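Driment Descaling Powder for Coffee Machines

Article 2802
Content: 300 g, with measuring spoon
For capsule machines, filter machines and kettles

Driment is a citric acid based powder for removing lime from the inside of small kitchen machines. It has no perfume and no color. One jar is enough for many treatments, also in regions with hard water, and the powder keeps well if the lid is closed tight after each use.

Lime builds slowly, so many people notice it late. The coffee runs thinner, the pump becomes louder, and one cup needs more time than before. If your machine has a descaling light, please follow the light. If it has none, we recommend a treatment every two months.

How to use

Take out the used capsule and empty the drip tray. Dissolve two spoons of powder in 200 ml of lukewarm water, then fill up the tank with cold water to the mark. Place a big bowl under the outlet. Run half of the tank through, switch the machine off and wait 20 minutes. Run the rest. After this, rinse with two full tanks of clean water.

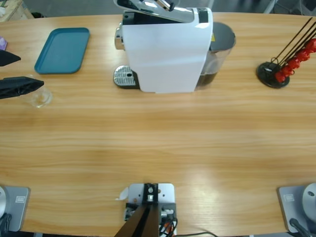

Farah Manurung wrote to us that she rinsed only one time and her first espresso tasted like lemon, and she asked if this is dangerous. It is not dangerous in such a small quantity, but the taste is not nice, so please do the second rinse also. She now does it on Sunday evening and says the coffee on the next morning is fine.

Please note

Do not use on marble, enamel or aluminum. Spilled solution should be wiped away at once with a wet cloth. Do not mix with bleach or with other cleaners. Keep away from children and avoid contact with the eyes. Always read the manual of your machine first, as some makers allow only liquid descalers.

Delivery

The powder is packed in a screw jar and leaves our store in roughly two working days. A refill bag without spoon is planned for March. For larger orders from offices or guest houses, write to Sugeng Lau in our sales department.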